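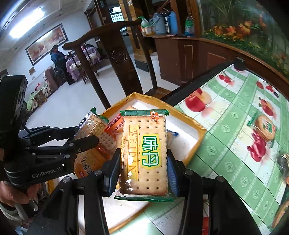
Jenell Table Demo is the visit we do at your place, on your own table, with hand-held grippers you get to squeeze yourself. I started it after one too many open days where everybody stood behind a rope watching an arm do something clever forty feet away, and went home with a tote bag. I wanted people to get a feel for gripping, and the easiest way I know is to put something light and annoying between the jaws – a wrapped biscuit, say, stood on end between those blue ribbed pads. Crackers are my favorite thing to bring. Squeeze too softly and the packet slides, squeeze too hard and you'll be eating crumbs for the rest of the afternoon (we do eat them, yes).

What the visit is like

I come with Cường Diệp, who knows far more than I do about the fingers and linkages and is happy to be asked the same question over and over. We put a box of snacks down, hand over the grippers, and let you go at it. There's a short talk at the start but I keep trying to make it shorter. Most people have picked something up before I'm done with it anyway!

You'll move packets out of the box, onto the table, and back again. After that we ask you to do it slowly, then with two people working from the same box, and that's where the good conversations start. Whose turn is it? Who reaches over whom? If your team is thinking about having a robot do packing or sorting work, you'll have run into half of your own questions by then.

Kids are welcome if the visit is at somebody's home. Just tell me ahead of time so I can bring a second box.

What you get

Visit length: 2 hours, plus setup
Group size: up to 4 people handling at a time, and the rest can watch and heckle
Grippers: hand-held, a pair on the table
Snacks: included, assorted wrapped crackers and biscuits
Worksheet: the Flornutex grip sheet, printed, for noting which packets gave you trouble
Price: $847 for a single visit
Series: $3,092 for a set of visits over one season, with different items each time

What we need from you

A table that people can get to from more than one side, decent light, and somewhere to put coats. A regular dining table is great. Please don't clear the whole house for us, we work around chairs and sideboards all the time. A plastic tablecloth is fine too, and I've come to like the busy ones. Picking a cracker pack off a green-and-white check covered in red apples makes you look harder at where the edges are. Plain white tables feel a bit like cheating to me now.

If anyone in your group has a food allergy, let me know when you book. Nothing has to be opened, and I can swap the crackers for other small packages.

A tip from the table

Start with the square soda crackers. Close the pads on the long edges of the pack and leave the crimped ends alone – the ends fold and the whole thing twists on you. Once you've got that, try the round packets, then anything in a stiff little carton. Muthu Varma, who came to our Trurkside visit as a guest and now helps me with bookings, still says the round ones are out to get her.

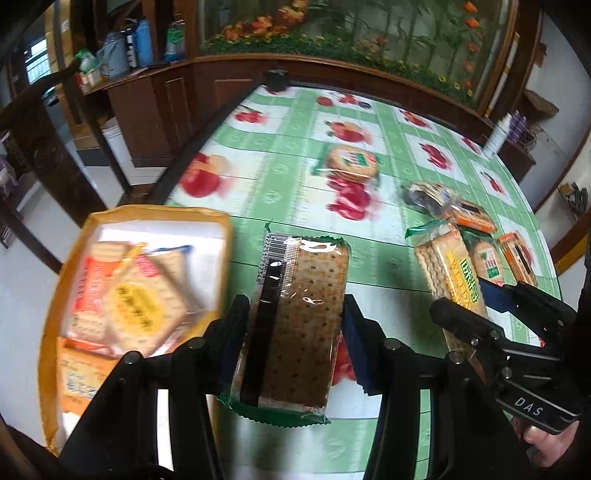 Booking

Wednesday afternoons are the easiest to get, and September fills up first. Send a note through the form with your town, the size of your table, and who's coming. Muthu will write back with dates. We can do evenings, but please give us a parking spot close to the door – the cases are heavier than they look.

Paying and changing your mind

Half when you book, half on the day. If you need to move the visit, move it. I only ask for two days' notice so Cường doesn't load the van for nothing. Groups from the Kolev list get their first worksheet pack free, so mention it in your note.

Questions before you book can go through the same form. I read those myself, usually in the evening with whatever crackers were left over.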